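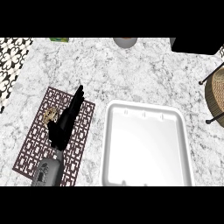 Distis Counter-Sim, failure subset
Data card and README

Version note: first release, November 22, 2020. Maintained by the simulation group at Sodau.

Summary

This subset holds 2973 simulated episodes of a single arm working over a kitchen counter. Of these, 937 are marked as failed. The failed episodes are the reason for the release. The remainder are kept so that the two groups can be compared under the same scenes, lighting and controller settings.

The task is always to pick up a small object and set it down inside a tray. Object, tray, mat and counter finish change between scenes. The arm and gripper do not.

What went wrong

In August the success rate on the Distis counter scenes fell after a change to the contact settings in the simulator. The change was meant to stop small objects sinking into thin mats. It did stop this, but it also raised the friction between the outer faces of the fingers and anything they touched sideways. Objects resting against the side of the gripper began to stick to it and were dragged when the arm moved off.

The controller did not notice. Its grasp check reads contact force on the whole finger, inner and outer faces together, so a side contact passed as a closed grip. The arm then carried on to the tray and opened over it with nothing held. In the logs such an episode looks complete up to the final object position.

The fault was found by replaying episodes where the grasp check passed and the object height never rose. It had been present in 11 scenes before it was traced.

Failure labels

Each failed episode carries one label in the field fail_type.

side_drag: the object is moved by the outside of a finger and is never between the fingers.
false_grip: the grasp check passes with no object held. Often follows side_drag, in which case side_drag is the label used.
rim_strike: the gripper or the held object hits the raised edge of the tray.
mat_snag: a fingertip catches in an opening of a patterned mat. Only occurs with mats that have modelled openings.
drop_short: the object is released before the tray is reached.
timeout: no terminal state within the step limit.

Labels were set by script and then checked by hand. The hand check changed labels mainly between side_drag and mat_snag, which are hard to tell apart when the object lies on an open-pattern mat. Users who do not need the distinction should merge the two.

Files

episodes/ one folder per episode, containing frames, joint positions, contact forces and object poses
scenes/ scene definitions, including counter and mat materials
labels.csv episode number, outcome, fail_type, checker flag
contact_old.yaml settings in use before the change
contact_new.yaml settings in use when the faults were recorded
contact_fix.yaml settings now recommended

Frames keep the black bands at top and bottom. Crop them before training if your input size allows it. Do not stretch the picture to fill them, as the camera parameters assume the original shape.

Contact forces are stored per finger link. The first release candidate summed them per finger, which hid the fault described above. Any copy of labels.csv without a checker flag column comes from that candidate and should be deleted.

Known problems

Two scenes share a random seed, so their object start positions match. They are listed in scenes/duplicates.txt.

Object poses drift slightly while an object is pressed against a finger. The drift is largest under contact_new.yaml and should not be read as real motion.

The step limit was raised part of the way through recording. Episodes recorded under the old limit are more likely to be labelled timeout. The limit used is stored with each episode.

Objects outside the working area, such as stools and items at the back of the counter, have coarse collision shapes. Contacts with them are logged but their forces are not reliable.

Safety

The controller in this release must not be run on a real arm. The grasp check has been corrected, but the stop on unexpected side contact is still switched off in the simulator build. The Manninen bench at our Mostville site uses a separate build with the stop enabled and a lower speed limit. Settings should not be copied between the two.

A replay of joint positions from this subset on real equipment is also unsafe. Several rim_strike episodes continue to push downwards after contact until the step limit is reached.

Reproducing the fault

1. Load any scene listed in scenes/affected.txt.
2. Apply contact_new.yaml.
3. Run replay with the option --check whole_finger.
4. Compare the grasp flag with object height in the output.

With contact_fix.yaml and --check inner_face, the grasp flag should stay at zero during side contact. If it does not, check that the gripper model is revision 13 or later. Earlier revisions have no separate inner face.

Reporting errors

Give the episode number, the settings file and the gripper revision. Label corrections go into the next release and are listed in CHANGES.txt.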